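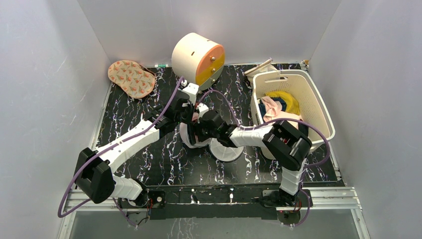 Features | Visits | Science | Interviews | Archive | Subscribe

A Friday with the two arms of Jilurska

By Parvathi Bangera

The bus to Jilurska goes once in an hour, and on the Friday of the open day in October it was full before we left the station square. Beside me sat a boy with his grandmother. He had a drawing of a robot on his knees, with a square head and very long legs, and he wanted to know if they would let him give it to the robot. The grandmother said that first we must see if the robot had hands.

Fistell works in a former dye works at the end of Chacko Street, and people in the town call the building just "Chacko." The company had printed 200 tickets for the day, divided in groups through the morning and the afternoon. Mine was the group of 10:40. We received a sticker for our jacket, left our bags on a long shelf and were asked to speak in normal voices, because the engineers would be working and did not want to feel like they were in an aquarium.

On the ground floor there is a workshop where parts are repaired, and I will be short about it. We saw drawers with screws, a 3D printer making something gray, and a wall with worn-out cables from old machines. A man in our group who used to repair elevators was very happy there and had to be called twice.

The station that everybody came for is upstairs. It is named Vuner, and it is a work area with white walls on the left, the back and the right. Inside it is a black platform with white and purple streaks, like marble. Two arms, white with black joints, stand on a rail along the front edge. From each of them a purple cable goes in a wide loop, and these cables move when the arms move, a little later, like the sleeve of a coat that is too big.

I had expected one arm. I believe most of us had. Sille Gunnlaugsson, who leads the work on Vuner, hears this at every visit.

"People think of the factory, where there is one big arm that lifts a car door," she told us. "But look at what you do at home. Try to open a jar with one hand. Try to fold a shirt with one hand, or put a pillow in the pillowcase. You will do it, but you will use your chin or your knee. Our robot does not have a chin."

The tasks at Vuner are therefore tasks from a home. Things for the day are put on the platform, and the arms have to hold them, turn them, bring them together and take them apart. On the right side stood a white laundry basket with holes in its sides, full of clothes: something yellow, something navy blue, something pale pink. On the left was an oval pad of pink fabric with small flowers in orange and green. One lady said that her mother had the same one under the teapot.

In the middle, the work was being done on a white round piece with a wide rim. The two arms came together above it, so close that their black wrists almost looked like one machine, and I found that I was holding my breath. It went slowly. The right arm came down, waited, and corrected itself by a distance that I could hardly see. The left one held still and then followed. Somebody behind me whispered "come on, come on." The piece moved to the side by the width of a finger, both arms lifted, and they started again from the top.

"This is a good one for you to see," said Manikandan Chettiar, who sat at the desk beside the station with a cup of tea and a notebook. He did not look disappointed. "When it goes perfectly at the first time, the visitors think it is a film."

He keeps the log of attempts by hand, in addition to the computer. The page he had open was number 106 in the notebook. For the task with the white piece he had 965 attempts written down before that morning, with short comments in the margin. I could read "too fast," "rim," "rim again" and once only "why." I asked him if a number like that makes him tired. He thought about it seriously. He said the first few dozen are tiring, when every failure looks different. Later the failures begin to look like each other, and this is when he likes his job, since two failures of the same kind can be discussed.

What makes it so difficult? I asked this question to three people and received three answers.

Chettiar said it is the touching. As long as an arm moves in the air, there is not much that can go wrong. When it touches something, and especially when two arms touch the same thing, each one disturbs the other. If the left pulls a little, the right feels it and wants to answer, and in a bad moment they go on answering each other until the object jumps.

Gunnlaugsson said it is the cloth. A hard object has one shape, and you can learn it. A T-shirt has a new shape every time you drop it. She took a sock out of her own pocket (it was clean, she promised us) and dropped it three times on the desk to show this. It is a simple trick, but the children wanted to do it also, and after that she had to wait some minutes to get her sock back.

The third answer came from Stijn Hermans, who is the youngest of the team and takes care of the objects. He said the most difficult is to be honest with the choice of things. When a thing does not go well, there is a temptation to change it for a thing that is easier to hold. He buys what he can in the ordinary shops of Jilurska and he has a rule to keep a new object in use for at least 2 weeks, even when his colleagues ask him to take it away. He has been asked this many times concerning the laundry basket. When the arm comes near to it, the elbow has not much room.

We had time for questions. The man of the elevators wished to know what happens when the power goes out. (There are brakes in the joints, and the arms stay where they are.) A girl asked if the arms have names, and Hermans said they are called left and right, and she was not satisfied with this. A woman who works in the laundry of the hospital asked how long it would take before she could have such a machine next to her. Gunnlaugsson answered that she would not give a year. She asked in return what part of the work the woman would give away first, and the woman said, without thinking, duvet covers. Geetha Salian, who organizes the visits, wrote this down. She told me that she collects such answers from every group, and that nobody has yet offered to give away the ironing of shirts, which surprised her. People seem to have their own way of doing this and trust nobody with it.

Before our group had to leave, the arms made four more tries. I counted two where the piece stayed where it should. After the second of these, Chettiar put a small line in his notebook and our group clapped, and he looked around as if somebody else had come into the room.

I stayed for the tea, which was served downstairs between the drawers with screws. Salian told me there that the open day costs the team nearly a week, if you count the cleaning and the moving of desks. They discuss every year whether to do it again. Gunnlaugsson is always for it. The engineers are sometimes against it in September and for it in October.

The boy from the bus was in the group after mine, and I met him on the stairs. He still had his drawing. On the way back to the station square he did not have it anymore, and he explained to me that it now hangs on the door of the room upstairs, at the height where he could reach with the tape. He had also made a correction with a borrowed pen. The robot on the paper has kept its square head, but the long legs are crossed out and there is a rail.

Fistell receives school groups by appointment during the winter. The next open day will be announced in the spring, and tickets are free of charge.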